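Claramstead Parish and Hamlet Names, version 2

README

Contents of the dataset

A list of the inhabited places in the district of Claramstead, with the parish each one belongs to, the spellings it has gone by, and a grid point for its centre. It covers 301 places in 30 parishes. The district is taken as it stood after the boundary change that moved Mataten out of the Kestik parishes and into its own. Places that have been abandoned are included if they appear in at least one of the parish registers, and are marked as such.

The data was put together from parish registers, the old tithe lists, the district's own rating lists and a good many walks. It was first made for a local history newsletter and was never meant to be a finished gazetteer. People started asking for copies, so it was tidied up and given a version number.

Files

places.csv
One row for each place.

spellings.csv
One row for each spelling of each place, with the source it came from. A place with only one known spelling still has a row in this file.

notes.txt
Longer remarks on single places, keyed by place number. Not every place has one.

sources.txt
The list of sources and the short codes used for them in the other files.

There are two tables and they join on place_id. Both are comma-separated, UTF-8, with a header row. Dates inside the tables are years only. Where a source gives a day or a month it has been dropped.

Columns in places.csv

place_id: a whole number. Numbers are never reused. Gaps in the run are places that were merged with another.
name: the spelling used today on road signs, or the last known spelling if the place is abandoned.
kind: one of town, village, hamlet, farm group, mill, abandoned.
parish: the present parish.
parish_before: the parish before the boundary change. Blank if it did not move.
first_record: the year of the earliest source that names the place.
first_source: the code of that source.
east, north: grid point in metres.
point_quality: good, fair or guess.
remarks: short free text.

Columns in spellings.csv

place_id: as above.
spelling: exactly as written in the source, with capitals and accents kept.
source: code from sources.txt.
year: year of the source. For registers that run over many years it is the year of the entry.
certain: yes or no. "No" means that the entry may refer to a different place.

What counts as a place

A place is a named group of houses that people lived in and that a source treats as separate from its neighbours. A single farm is left out unless it had a mill or chapel of its own. Streets and fields are left out. Quarters of Claramstead town are left out too, apart from Ninh, which was a village in its own right with its own church until the town grew over it.

Kestik is split into Upper Kestik and Lower Kestik. The registers keep them apart from the beginning. The tithe lists do not, and where an entry only says Kestik it has been put under Lower Kestik and marked certain = no.

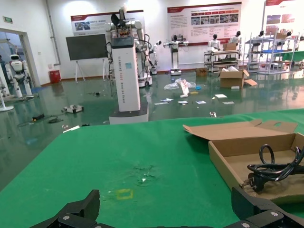 A reader of the newsletter objected to the Kestik rule, saying that the church and the larger farms were always in the upper village, and that a clerk who wrote plain Kestik would have meant the part with the church. The point is a fair one for the later tithe lists. In the earlier ones the tenants' names that can be traced mostly belong to holdings by the river, so the rule has been left as it is. Anyone who wants to try it the other way can filter on the certain column and change the place_id for those rows.

How the points were placed

For places with a church or chapel, the point is the door of the building. For villages without one, it is the main road junction. For farm groups it is the middle of the yard of the oldest farm. For abandoned places it is the centre of the earthworks where there are any, and otherwise the centre of the field that carries the name.

Points marked good were checked on the ground. Points marked fair were read from a large-scale map and not visited. Points marked guess should not be used for measuring distances. Most of the guesses are on the moor side of Mataten, where the field names were changed when the land was drained.

Heights are not given. They were in version 1 and were taken from a source that later proved to be unreliable for the river valley.

Parishes

The 30 parishes are the present civil ones. Church parishes follow different lines in the north of the district and no attempt has been made to record them, except that the register sources are of course church records and are named after the church parish. So a place in the civil parish of Mataten may have its first_source in a Kestik register. It is not an error.

Ninh has no parish council of its own. It is given as part of Claramstead parish in the parish column, with Ninh in parish_before.
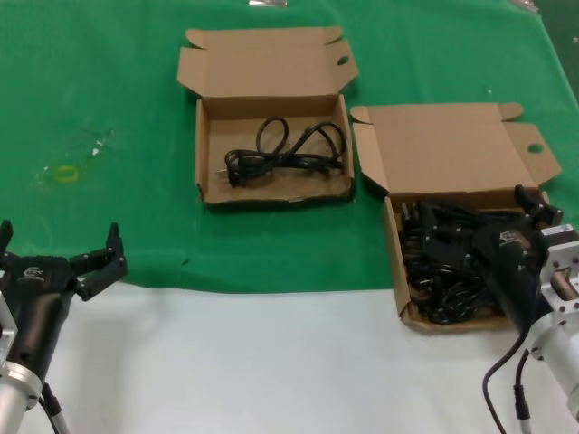

Could you not have kept the old parish as the main column, one user of version 1 asked, given that nearly everything people look up is from before the change? It was considered. The present parish was kept because the rating lists and the road signs use it, and because parish_before is there for anyone who needs it. To get a list on the old footing, take parish_before where it is filled in and parish where it is not.

Spellings

Spellings were copied letter by letter. Long s was written as s, and u and v were left as the clerk had them. Abbreviations were not expanded, so Claramst. and Clarhamstd both appear. Latin endings were kept.

Where two readings of a word were possible, both were entered as separate rows with certain = no. The damaged pages of the second Mataten register account for a large share of these. Water has taken the outer edge of most leaves, and some names are missing their last letters. The missing part is shown with a single full stop.

No attempt is made to explain what the names mean. There is an old story in print that Ninh was named after a nun's well. It has no source earlier than the guidebook that tells it, and it isn't used in the remarks.

Known problems

Several mills on the Claramstead brook had the same name at different times, and moved name when they moved owner. They have been sorted by position where the source gives one. Where it doesn't, the entry went to the mill nearest the parish church.

The first_record year is the first year found, and no more than that. A place with a late first record may well be old. The tithe lists for the northern parishes before the first surviving volume are lost, and every place up there looks younger than it should as a result.

Some hamlets have grown together since the last rating list was drawn up. They are still listed apart.

The kind column describes the place at the time of the latest source, so a village that had shrunk to one farm by then is shown as farm group. Its earlier size may be mentioned in notes.txt but often isn't.

Population is not included. The counts were taken by church parish up to a certain point and by civil parish afterwards, and they can't be shared out among hamlets without a lot of guessing.
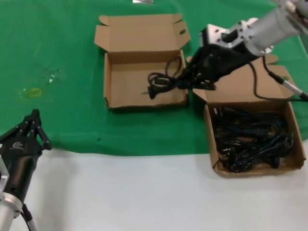
Someone researching a family from the moor wrote to say that the old school log for Mataten names hamlets year by year along with the number of children coming from each, and that it would do as a rough stand-in for population until something better is found. The log has now been looked at. It is useful for spellings and has been added to sources.txt with the code MSL, but children were entered under the hamlet where they lodged in winter, and the numbers have not been used.

Changes since version 1

Added the spellings table. In version 1 the spellings were packed into one column with slashes between them.
Added point_quality.
Removed heights.
Merged double entries. The numbers they had are listed at the end of notes.txt with the number to use in their place.
Moved the places affected by the boundary change.
Corrected the grid points for Lower Kestik, which had east and north the wrong way round.
Changed the spelling of Mataten in the name column to match the road signs. The form with a double t is still in spellings.csv.
Fixed line endings.

Suggested use

The tables are suited to looking up a place name found in a register or will, to drawing simple maps of the parishes, and to checking which parish a hamlet belonged to before the change. They are less suited to anything that depends on exact dates of settlement. Legal boundaries should be taken from the district office and not from here, as the dataset holds points only and has no boundary lines at all.

When opening the files in a spreadsheet, import place_id as text. Some programs will otherwise drop the zeros at the front and the join to notes.txt stops working.

Sorting by name puts Upper Kestik and Lower Kestik far apart. Sort by parish first if you want them together. 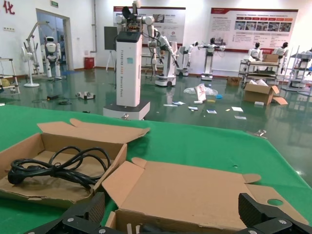 Terms and corrections

The tables and notes may be copied, changed and passed on, also in printed form, as long as the source is given as Claramstead Parish and Hamlet Names, version 2. The registers themselves belong to the parishes, and images of their pages are not part of the dataset.

Corrections are welcome. Please give the place_id, the column, what it should say and where you found it. A page or folio number is a great help. Corrections without a source are kept in a separate list and looked at when the registers are next out, usually in February. New spellings are added as they come in and don't change the version number. A new version is made only when columns change or when places are merged or split.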